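4.3 Loading the kitchen world and checking the planner

This section explains how to start the Eranen planner with the simulated kitchen. Please finish section 4.2 first, so that the Drastetti bridge is already running in its own terminal.

1. Open the Flarcombe launcher and choose the world "kitchen_counter".

2. In the field "End tool", select "none". The arm is then loaded with a bare flange.

3. Set the control rate to 100 Hz. A higher value is accepted by the program, but the bridge will drop messages.

4. Press Load and wait until the log shows "world ready". On the first start, the collision meshes are built, and this can take 33 seconds.

5. Turn the view with the right mouse button until you see the whole arm in front of the counter.
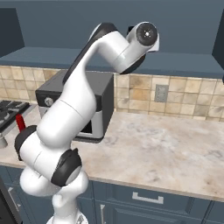 6. Open the tab "Collision" and tick the boxes for the oven, the stovetop, the shelf and the counter. Objects which are not ticked are ignored by the planner, even when they are visible in the view.

7. Set the clearance to 33 mm. With a smaller clearance, the links can pass very close to the oven front.

8. Place the goal marker over the free part of the marble, to the right of the oven, and press Plan.

Note: The planner tries 241 samples before it gives the message "no path". If you get this message, move the goal marker a little away from the shelf and press Plan again. It is not necessary to reload the world.

Note: If you have a scene file from the older Olatunji format, convert it before step 1. The names of the joints are kept, but the clearance goes back to zero.

CAUTION: Do not press Execute while the bridge is connected to a real arm. The bridge does not ask for confirmation. Check that the status line says "sim only".

9. Press Execute. When the motion is finished, save the path with File > Save path. The default name is path_265, and you may change it.

For error codes of the planner, see section 7.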